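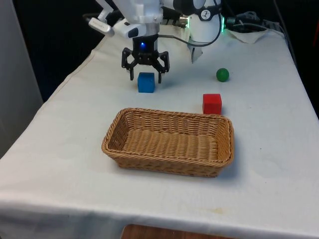
Photo: Bisgaard

Section 4: Getting the scoreboard ready for a match

Right, you've got the Voltorard board up on its posts and the power's in (if not, go back to Section 3 and come and find me again when the cable's buried). This section takes you from a blank board to one that shows the right score, the right clock and the right team names. I've run ours at Vitdale for a few seasons now, so where the printed leaflet and my own habits part company I've gone with my habits.

You'll need the handset, its charging lead, the small key for the control box and the team sheet. A coat helps.

Before the gates open

1. Open the control box and flip the main switch up. The board runs through all its digits, both sides, and then settles on four dashes. Watch the digits as they go. If one segment stays dark the whole way through, jot down which one and carry on, you can still use the board.

2. Turn on the handset and hold the green button until it asks for a channel. Ours is 696. Type it in and press the green button again.

3. Walk to wherever you'll be sitting during the match and press TEST. Do this from your actual seat, please! I once tested mine from right under the board, felt very pleased with myself, and then couldn't get a peep out of it from the back of the stand.

Note: if TEST shows a bar with gaps in it, move the handset higher. Resting it on the window ledge does wonders.

Team names

4. Press NAMES, then HOME. The board takes seven letters, so VITDALE fits perfectly and I've never had to think about it. Press SAVE.

5. Press NAMES, then AWAY, and do the same for the visitors. Datden have six letters, so add a space at the front or the name sits over to one side and looks a bit sad. For longer names I ask whoever is on the door with the away team what they like to be called. People do have views on this, and they're usually quite happy to be asked.

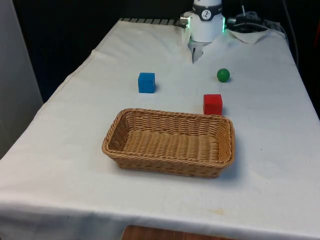 If you make a mess of it, the red button rubs out one letter at a time and holding it down clears the lot. There's no undo, so hold it down only if you mean it.

The clock

6. Press CLOCK and choose UP. Football people expect the clock to count up, and the board arrives set to count down, heaven knows why.

7. Set the half length to 45 and leave the stop setting on AUTO. The clock then holds at 45:00 and again at 90:00, and stoppage time stays between the referee and his watch.

8. When the referee blows for kick-off, press START. Don't press it when the players line up, they'll stand about for ages.

Caution: never press RESET during play. It wipes the score as well as the clock. I did it in the 85th minute of a cup tie with us 2-1 up, and I can still hear the groan.

9. At half-time press HALF. The score stays put and the clock waits for you at 45:00. Have your tea.

Goals

10. Press HOME + or AWAY + once per goal, and wait until the referee points to the centre circle before you do. For a goal that's chalked off after you've pressed, use the minus button next to it.

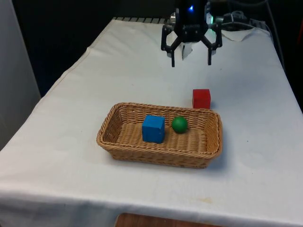 11. After the final whistle, leave the score showing while people file out. I give it almost 2 hours on a Sunday, when the bar's busy and everybody wants a photo with it after a win.

12. Switch off the handset first, then the main switch, and lock the box. Put the handset on charge that same evening and hang the key back on its hook.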